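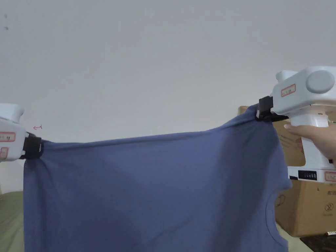
Cómo doblar camisetas de algodón para que quepan de pie en el cajón

Publicado el 27 de mayo de 2025

El doblado vertical funciona bien con camisetas de punto fino, que son las que peor aguantan apiladas. En esta guía usamos una camiseta básica de manga corta y un cajón con 17 cm de altura libre. Si el tuyo es más bajo, ajusta el último pliegue.

Qué necesitas

Una superficie plana y despejada, más grande que la camiseta. Sirve una mesa o la cama hecha. Si el cajón es muy ancho, también un separador; nosotros usamos el modelo pequeño de Plavard, pero vale una caja de zapatos sin tapa.

Antes de empezar

La camiseta tiene que estar completamente seca. Dale la vuelta si ha salido del revés y cierra los botones si los lleva.

Paso 1. Estirar en el aire

Coge la prenda por dos puntos separados del mismo borde y tira con suavidad hacia fuera. El borde queda tenso y el resto cuelga. Es normal que salgan pliegues en diagonal desde los puntos de agarre; desaparecen al soltar. No tires del cuello, que en el punto fino se da de sí enseguida.

Paso 2. Extender

Apoya la camiseta boca abajo, con el cuello lejos de ti. Pasa la palma de la mano desde el centro hacia los costados. Comprueba que las dos costuras laterales están rectas.

Paso 3. Doblar los lados

Lleva el costado derecho hacia el centro de la espalda y dobla la manga hacia fuera, sin que sobresalga. Repite con el izquierdo. Debe quedar un rectángulo largo, del mismo ancho arriba y abajo.

Paso 4. Doblar a lo largo

Sube el bajo hasta dejarlo a dos dedos del cuello. Dobla otra vez por la mitad, o en tres partes si el cajón es bajo. Alisa después de cada pliegue.

Paso 5. Guardar

Coloca la camiseta de pie, con el pliegue liso hacia arriba. Si se cae sola, está floja: deshaz el último doblez y apriétalo un poco más.

Problemas frecuentes

Sale torcida: casi siempre viene del paso 2. Vuelve a extenderla.

Queda muy gruesa: las mangas están amontonadas en el mismo sitio. Dóblalas más planas.

Las camisetas de tirantes se doblan igual, saltándose la parte de las mangas.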